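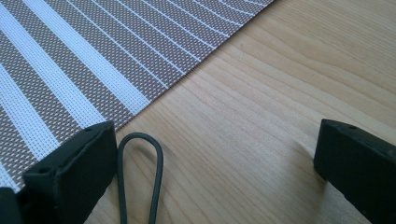
Finding Alma Sampaio: my media project report

by Oduor Mrema

Print this page | E-mail this page

For my project I had to research a performer's career and write it up as a proper biography. Most of my class went for people with three books about them already. I picked Alma Sampaio, a comic actress who worked out of the Bravell Theatre in Huncombe, mainly because my gran used to do her voice at parties (badly, but with a lot of feeling!).

Alma was born over a baker's shop in Huncombe, the youngest of four. Her dad drove the school bus and her mum played piano for the dancing classes, so she was on a stage of sorts by the time she was six. She left school early, sold tickets at the Bravell and got her first part when the girl playing the maid went down with mumps. She had two lines and got a laugh on both, or so the local paper said.

The part people remember is Mrs Pell in Winine, a radio comedy about a family trying to make wine in a garage. It ran for 40 episodes and I've managed to hear 13 of them, all on tapes lent to me by a retired sound engineer. She's brilliant in them – she can leave a gap before a word that makes you laugh before she's even said it.

I spent most of May in the library going through old programmes, and that's where I hit my main problem. The programmes say the Bravell held 1,000 people. Alma's own scrapbook says she played to 2,000 there on her last night. I think she added the matinee and the evening together, but I can't prove it, so I've put both figures in my timeline with a note.

I also got her marriage wrong in my first draft. I had her married to the director of Winine when it was his brother, a dentist, and her niece was very nice about it on the phone.

If I did this again I'd ring people much sooner. I left the interviews until the end and only got two done, and one of those was mostly about the dentist. I still don't know why she turned down the television version, and her niece doesn't either.

Handed in Nov 30, 2019

Related projects
Panto dames of the Bravell
How a radio script gets made
My week in the Huncombe box office

Contact us | Copyright Huncombe student media pages | Back to top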